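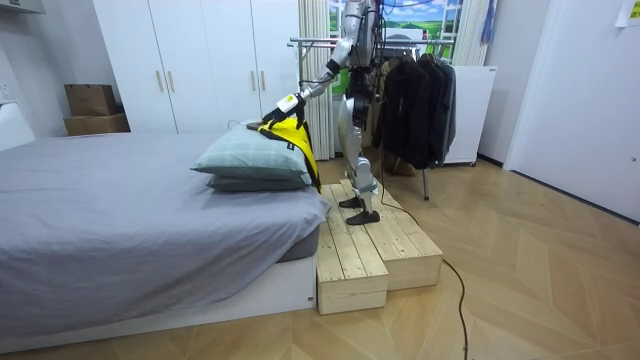

Kojo Addo wrote to us that he reads many memoirs from people who worked in government, but he never knows which chapters are worth his evening, and could we please tell him. His letter came in the first November of Fodix, and we still answer it with every issue.

About us

Fodix is a small newsletter about political books. We read memoirs, diaries and biographies by former ministers, advisers, speechwriters and press officers, and we write what is new in them. If a book repeats what was already in the newspapers, we say so. If one chapter is good and the rest is weak, we give the page numbers.

The newsletter was started under the name Tramard, as a list sent by e-mail to 139 readers. On Sep 15, 2020 we changed the name and opened this site. The archive has now more than 1372 reviews and short notes, and all of them are free to read.

How we work

Each book is read by 2 people, who do not discuss it before both have finished. When they disagree, we print both opinions. We do not accept payment from publishers or from political parties. Review copies are welcome, but we can not promise that a book will be reviewed, and we do not send our text to the author before it is published.

We quote only short passages, and we check them against the printed edition - advance copies often change. When we make a mistake, the correction is placed at the top of the review and stays there.

Who we are

We are 16 readers and editors in several countries. For many of us English is the second language, and we ask for your patience with our commas. The index of names is kept by our partner Daher, and the audio edition is prepared by Hukby.

Write to us

Suggestions of books are always welcome, also older ones. Please give the title, the author and the year of the edition. We answer every letter, but during election campaigns it can take some weeks.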